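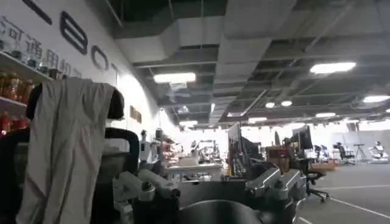 Équipe Rangement et Textile, atelier Bitcombe

README du jeu Skenach, version du 18 avril 2021

Bonjour ! Si vous avez ouvert ce dossier, c'est sans doute que vous cherchez des données sur les vêtements qui traînent, ou alors que vous avez cliqué sur le mauvais lien (bienvenue quand même). Skenach est un relevé de tout ce qui se pose, se drape, s'accroche ou s'oublie dans une grande salle de travail. Je m'appelle Jahangir Seneviratne, c'est moi qui tiens les fichiers, et c'est donc à moi qu'il faut écrire quand une ligne vous paraît bizarre.

Au départ je voulais seulement les vêtements sur dossier de chaise. Un tissu gris jeté sur une chaise noire, avec les plis qui descendent du haut du dossier presque jusqu'en bas, c'est pour moi le cas d'école : on reconnaît un vêtement, mais allez dire si c'est une veste, un gilet ou un sweat ! Dans ma première version je devinais. Mauvaise idée. Maintenant, quand la forme ne se lit pas, j'écris « vêtement » et je passe à la suite, et je vous demande de faire pareil si vous contribuez.

Ce qu'il y a dans le dossier

releve.csv : le fichier principal, 221 lignes, une par objet posé. Séparateur point-virgule, encodage UTF-8 (j'ai eu mon lot d'accents massacrés, merci).
lieux.csv : la liste des emplacements, avec un code court pour chacun.
reprises.csv : 38 lignes que j'ai refaites entièrement en octobre, ancienne et nouvelle valeur côte à côte. Vous pouvez l'ignorer si l'historique ne vous intéresse pas.
notes.txt : mes remarques en vrac. Pas relu, pas trié, il y a même une liste de courses dedans.

Les colonnes de releve.csv

id : un nombre, sans signification particulière. Il y a des trous dans la numérotation, c'est normal, j'ai supprimé des doublons.
objet : le nom le plus simple possible. « vêtement », « bouteille », « écriteau », « sac ».
couleur : une seule couleur, la dominante. Pour les bouteilles c'est la couleur du liquide qui compte, et le bouchon va dans « detail ».
support : sur quoi l'objet repose ou pend (dossier, tablette, mur, sol).
tombe : pour le textile uniquement. « court » si le tissu s'arrête au dossier, « moyen » s'il arrive à l'assise, « long » s'il va plus bas. Je trouve que c'est la colonne la plus utile du lot, mais je suis de parti pris.
detail : texte libre, 100 caractères maximum. Si vous dépassez, l'import Kosis coupe sans prévenir.
sur : oui ou non. Non veut dire que j'ai hésité.

Les chaises et les étagères

Je sépare bien les deux. Une chaise reçoit des choses de passage, une étagère des choses qui sont censées rester. L'étagère blanche avec ses bouteilles m'a donné du fil à retordre : du liquide orange, ambré, rouge, des étiquettes rouge et blanc sur certaines, des bouchons rouges sur la tablette du bas, et une chaise devant qui en cache une partie. J'ai choisi de saisir par rangée et par couleur. Une rangée en partie masquée porte « sur = non », et le contenu n'est jamais nommé. Orange veut dire orange, pas jus d'orange ni sirop, je ne vais pas goûter !

Pour le mur, j'ai gardé uniquement ce qui s'enlève. Les grandes lettres sombres (E, O, T et compagnie) et la ligne en chinois à côté font partie du décor, elles n'ont pas de ligne dans le relevé. Le petit écriteau marron accroché en bas du mur, lui, y est. On m'a demandé aussi les gaines du plafond et les éclairages : non, désolé, on ne range pas un plafond. Si quelqu'un veut faire un fichier à part, je l'ajouterai volontiers.

Comment je saisis

À la main, dans un tableur, le soir. J'ai essayé Gamage pour le remplissage semi-automatique et j'y suis revenu deux fois, mais je passais plus de temps à corriger « manteau » en « vêtement » qu'à taper moi-même. Deux passages par ligne, le second après une bonne nuit. Le gris et le noir restent pénibles : un gris foncé mal éclairé finit vite en noir, et une bonne part des reprises vient de là.

Limites connues

Il y a beaucoup trop de gris. Vraiment. Si vous entraînez quoi que ce soit sur la colonne couleur, équilibrez avant. La colonne « tombe » suppose que l'on voit le bas du tissu ; quand il manque, je laisse vide. Aucune ligne ne dit à qui appartient un objet ni depuis quand il est là, ne me le demandez pas, je n'en sais rien. Et les noms d'objets sont en français uniquement (il y a une vieille traduction anglaise dans notes.txt, pleine de fautes, à ne pas utiliser).

Licence et usage

Réutilisation libre, y compris en cours ou en atelier, tant que vous citez Skenach et Bitcombe. Si vous publiez une version modifiée, changez le nom, sinon je reçois les réclamations des deux.

Et après

J'aimerais arriver à 2000 lignes, avec plus de crochets et de patères, qui sont presque absents pour l'instant. Il faudrait aussi une colonne « plié / jeté / drapé », je tourne autour depuis des mois sans trouver de définition qui tienne pour « jeté ». Les propositions sont les bienvenues, par mail ou directement dans notes.txt, en bas, après la liste de courses.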